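Clokora Forums > Home Gym > Care and Cleaning

Wiping down a treadmill console, does the cloth matter?

flunen_70
Cleaning guide from Arnunside says to use only their microfiber on glossy consoles, 20 bucks for a pack of 2. I've got a drawer full of rags. Is there any difference or is this just a way to sell cloths?

stairs_again
Sells cloths. I've used old T-shirts for years and my screen looks fine.

Tang1000
Fine from across the room, maybe. Get a lamp on it at an angle and then tell me. Cotton T-shirts drag grit around. I don't buy the Arnunside pack either, but plain microfiber from the car aisle is worth the few dollars.

stairs_again
Just checked with a lamp. OK, there are some swirls. Could have been there when I bought it, so I'm not convinced.

flunen_70
And the spray? Guide says roughly 70 percent alcohol on everything.

Tang1000
I'd skip that on printed panels unless the manual says it's OK. Damp cloth, then a dry one. The stepper pedals can take more scrubbing, but go easy around the labels.

mossy_kettle
Does anyone really do all this? I wipe the handles and call it a day.
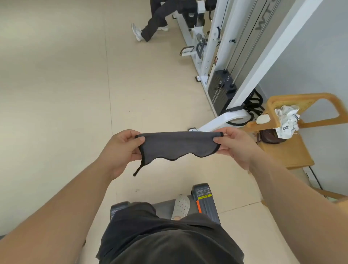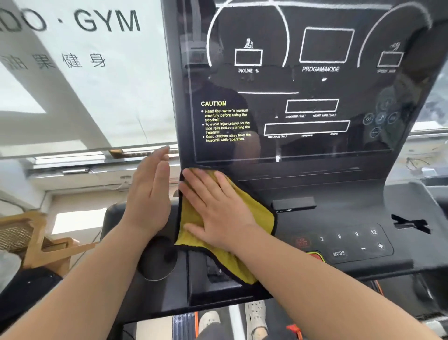 Yellow microfiber on the treadmill console, folded over.

flunen_70
Should I spray the cleaner right on the console or on the cloth?

Tang1000
On the cloth, and only enough to make it damp. Liquid can run into the seams around the display. I'd still test a corner first, whatever the bottle claims.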